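The Summer I Learned to Wait for Corn

By Efua Amissah

My grandmother had a rule about sweet corn, and the rule was that you put the water on before you went out to pick it. She didn't own a stopwatch, but she walked back from the garden like a woman who could hear one. I grew up thinking this was just her being dramatic (she was dramatic about most things, including laundry). Then I moved to an apartment in the city, bought corn wrapped in plastic in the middle of winter, and spent about ten years believing I didn't like it very much.

What changed my mind was a farm stand. I'd moved out to Wernmont for a job that didn't last, and on the road to Uvley there was a folding table with a coffee can for the money and a hand-lettered sign that said PICKED THIS MORNING. I bought two ears because two was all I had the cash for. I ate the first one over the sink, without butter, and then I stood there feeling pretty foolish about that decade.

So now I'm one of those people. I plan my drives around corn. I have opinions about the husk, which should be tight and a little squeaky, and about the silk, which can be brown at the tip but shouldn't be slimy. I've stopped peeling back the top to check the kernels, after Akosua Aryee, the woman behind the folding table, asked me very nicely whether I'd like somebody to do that to me. You feel for the kernels through the husk with your thumb instead. It works just as well and the next customer doesn't get a dried-out ear.

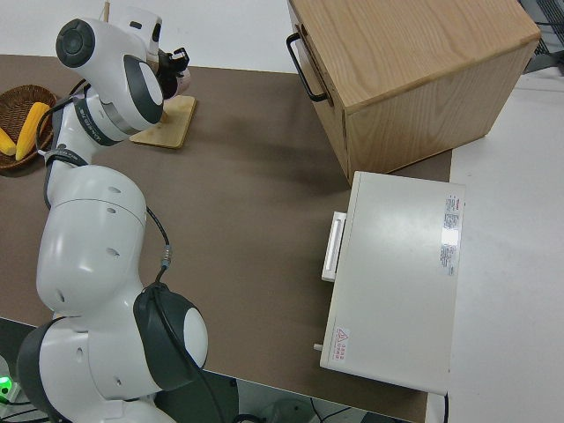

Akosua and her cousin Senyo Sowah grow eight acres of it now, up from a strip behind the house that was really just for the family. Senyo keeps the planting notes, and he let me look through them one evening while the mosquitoes ate us both. They don't put it all in at once, which I'd never thought about. They plant a block, wait until those seedlings are up a couple of inches, then plant the next one, and so on into June, so the stand has something to sell for weeks and not one enormous pile that everybody gets sick of. They also plant in squat blocks instead of long single rows. Corn is pollinated by the wind, and every strand of silk belongs to one kernel, so a lonely row on a breezy day gives you ears with gaps in them like a seven-year-old's smile.

I tried it myself last year, in a bed the size of a parking space. The raccoons got most of it! They came the night before I meant to pick, and they didn't even finish the ears, they just took one bite out of each like kids with a box of chocolates. Senyo says a radio left on talk shows helps. Akosua says it does nothing except teach the raccoons about mortgage rates.

Then there's the cooking question, and here I've got to be careful, because people who are calm about politics will raise their voices over this. I boil mine for three minutes. No salt in the water, salt after. If I've got leftovers I cut them off the cob standing up in a wide bowl and fry them in butter with a chopped scallion until the edges go brown and start popping out of the pan. That's lunch. Cobs go in the freezer for soup, where they pile up until I can't close the door.

I wrote a short version of all this for our newsletter last summer and got more mail than I've had for anything else, including the one about divorce. Most of it was about the three minutes. 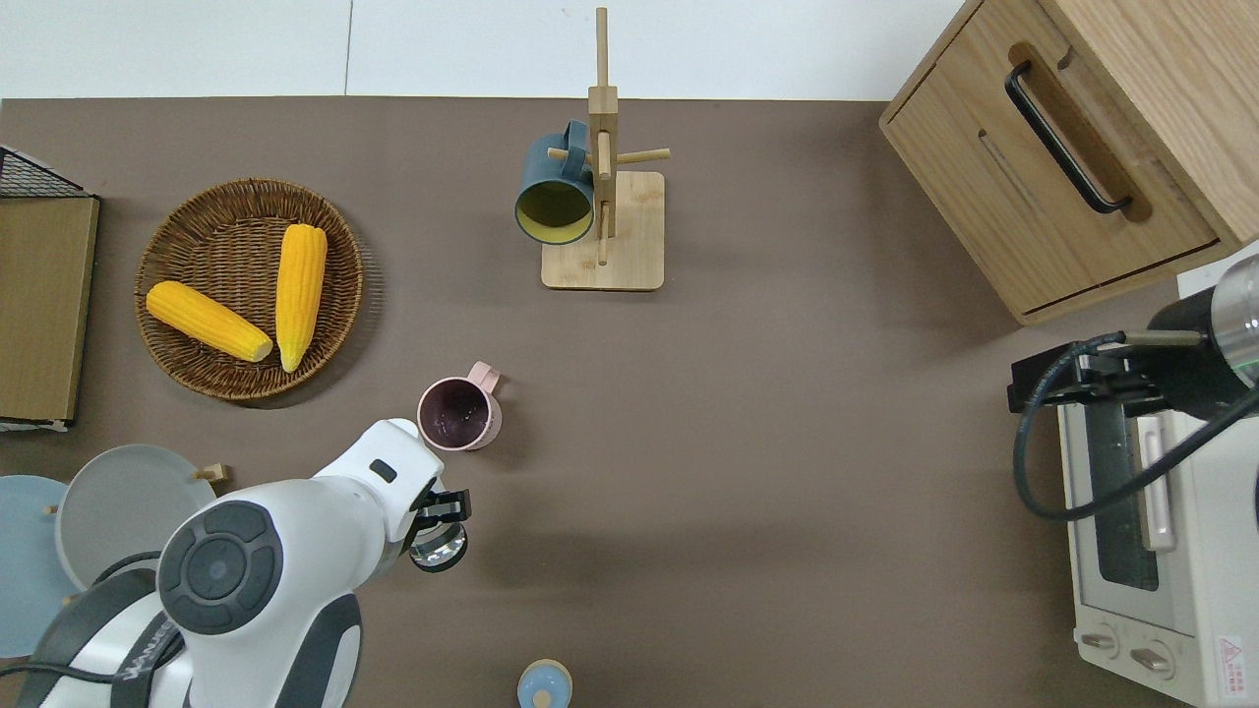 Dela Nutsugah wrote from Mivthorpe to say that boiling was a waste of good corn, that it belonged on a hot grill in its husk with the silk still in there, and that the silk would come away with the husk once it was charred. Salt, lime, a bit of chili, and please would I stop telling people to use a pot.

I've tried it since, and okay, Dela, it's wonderful. It's smoky and messy and I had black bits on my chin all evening. I still boil on weeknights. But when the table goes up on the Uvley road again this year I'm buying enough for both, and I've already asked Akosua to keep me a dozen from the first block. She said she doesn't do reservations. She did write my name on the lid of the coffee can, though.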